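제4장 포장과 표시: 물건이 말하는 방법

학습 목표
가. 운송 포장과 판매 포장의 차이를 설명할 수 있다.
나. 취급 표시가 글자보다 그림을 먼저 쓰는 까닭을 이해한다.
다. 작은 창고의 입고 기록을 읽고 문제를 찾을 수 있다.

4.1 들어가며

제3장에서 우리는 주문이 창고까지 전달되는 과정을 공부하였습니다. 이 장에서는 물건의 바깥쪽, 곧 상자에 대하여 생각합니다. 물류를 처음 배우는 학생은 상자를 비용으로만 보는 경우가 많습니다. 저도 학생 때에 그렇게 생각하였습니다. 그러나 상자는 내용물을 보호하고, 쌓는 단위가 되며, 또 그것을 다루는 사람에게 정보를 줍니다. 이 장의 중심은 마지막 기능입니다.

먼저 한 가지 사례를 읽겠습니다. 네르켄(Nerken)은 도자기 그릇과 유리 등을 수입하여 파는 작은 회사입니다. 이 회사의 창고는 프레브소프(Prevthorpe)라는 마을에 있고, 입고 업무는 아다 비야(Ada Villa) 씨가 맡고 있었습니다. 어느 해 7월에 이 창고는 상자 1,177개를 받았습니다. 그중에서 82개가 파손 또는 변형으로 기록되었습니다. 회사는 처음에 운송 회사의 잘못이라고 생각하고 배상을 요구하려고 하였습니다.

비야 씨는 요구서를 보내기 전에 파손 기록을 다시 분류하였습니다. 그 결과, 변형된 상자의 대부분은 도착할 때에 문제가 없었고, 창고 안에서 며칠 보관한 다음에 문제가 생겼다는 것을 알았습니다. 옆으로 눕혀서 쌓은 상자가 있었고, 출입문 옆에서 비를 맞은 상자도 있었습니다. 주의 사항은 상자마다 인쇄되어 있었습니다. 다만 그것은 공급 회사 셈왈(Semwal)이 자기 나라 말로 쓴 긴 문장이었고, 창고의 직원 9명 가운데 그 말을 읽을 수 있는 사람은 비크람이 아닌 비카스 라토르(Vikas Rathore) 씨 한 사람이었습니다. (이 책의 이전 판에는 이름이 잘못 적혀 있었습니다.) 라토르 씨는 야간 근무였기 때문에 낮에 들어오는 상자를 볼 기회가 적었습니다.

이 사례에서 생각할 점은 정보의 양이 아닙니다. 정보는 충분히 있었습니다. 문제는 상자를 드는 사람이 그 정보를 짧은 시간에 이해할 수 있는가 하는 것입니다. 상자를 옮기는 사람은 한 면을 몇 초밖에 보지 않습니다. 그래서 취급 표시는 보통 간단한 그림으로 만들고, 필요하면 그 아래에 짧은 말을 붙입니다.

4.2 표시의 두 종류

운송 포장의 표시는 크게 둘로 나눌 수 있습니다. 하나는 취급 표시이고, 다른 하나는 식별 표시입니다. 취급 표시는 사람의 눈을 위한 것이며, 방향, 습기, 열, 충격 등에 대한 주의를 나타냅니다. 식별 표시는 이 상자가 무엇인지를 알려 주는 것이며, 바코드와 번호가 여기에 속합니다. 두 가지는 목적이 다르므로 서로 가리지 않게 배치하여야 합니다.

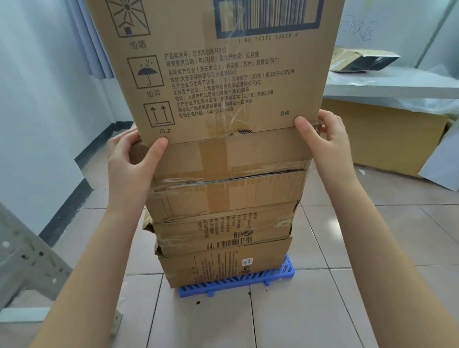 그림 4-1. 골판지 상자의 취급 표시와 바코드. 왼쪽의 표시는 위에서부터 햇빛 주의(怕晒), 비 주의(怕雨), 위쪽 방향(向上)이다.

한자를 모르는 학생도 우산과 화살표의 뜻은 쉽게 짐작할 것입니다. 반대로 바코드는 사람이 보아서 뜻을 알 수 없으나, 판독기는 빠르게 읽습니다.

네르켄은 그 후에 셈왈과 협의하여 긴 문장을 그림 표시로 바꾸었습니다. 새 상자의 첫 주문은 1,000개였습니다. 또한 투바(Tuva)라는 재고 관리 프로그램에 보관 방향을 적는 칸을 추가하였습니다. 이 칸을 어떻게 사용하였는지는 4.5절에서 자세히 설명합니다.

생각해 보기
가까운 가게에서 빈 상자를 하나 얻어서, 취급 표시와 식별 표시를 나누어 적어 보십시오. 상자를 뒤집거나 다른 상자 옆에 놓았을 때에도 보이는 표시가 어느 것인지 확인하고, 그 결과를 4.3절을 공부할 때에 가지고 오십시오.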